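Mimberg Tracker 2 – Set-up Guide
Section 4: Marker Tracking and Gripper Calibration

Before you start this section, finish the installation in Section 3 and check that the head camera gives a live picture in the Preview window. The tracker software needs the camera for every step below.

4.1 Load the marker map

1. Open the Mimberg console and select Tracking > Marker Map.
2. Click Load and choose the map file that came with your cubes. Each cube has its own file. Do not use the file of the left cube for the right one.
3. Enter the cube edge length in millimeters, measured on the printed cube and not on the drawing.
4. Click Apply. The two cube names must now appear in the list with a gray dot.

Note: If you upgraded from a version before June, the old map files are still read, but the software converts them at the first start. Keep a copy of the originals.

4.2 Calibrate the jaw opening

1. Hold both grippers in front of you so that one full face of each cube looks at the camera. The gray dots change to green.
2. Close the left jaws fully and press Set Zero.
3. Open them fully and press Set Max.
4. Repeat for the right gripper.
5. Press Save. The program stores 200 samples per gripper and shows the remaining error. Hold still until the bar is full.

Caution: Do not push the jaws past the end stop to get a bigger value. The finger pads can bend and the calibration will be wrong.

4.3 Check the tracking on a real task

Choose a task where the hands move up and down as well as forward. We use hanging a clothes hanger on a coat rack, as the thin hook is a good test for the pose estimate.

1. Set Exposure to Manual if there is a window in view. Automatic exposure makes the cube faces too dark when you turn toward the light.
2. Press Record and take the object with one gripper. Keep the other gripper in view – the planner needs both poses, also when one hand does nothing.
3. Move slowly to the target and release the object.
4. Press Stop and open the recording in Replay.

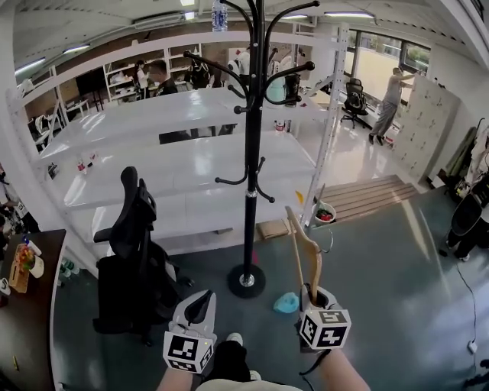
Figure 4-3. Hanger held in the right gripper, both marker cubes in view of the head camera.

5. In Replay, look at the two pose curves. Short gaps are filled by the software. A gap longer than 13 frames is marked red and the recording is not exported.
6. If the curve jumps at one place, go to this frame and check which face of the cube was seen. A jump when the cube turns usually means a wrong edge length (see 4.1, step 3).

Note: The export folder is set in Tracking > Output. Continue with Section 5 to send the recordings to the planner.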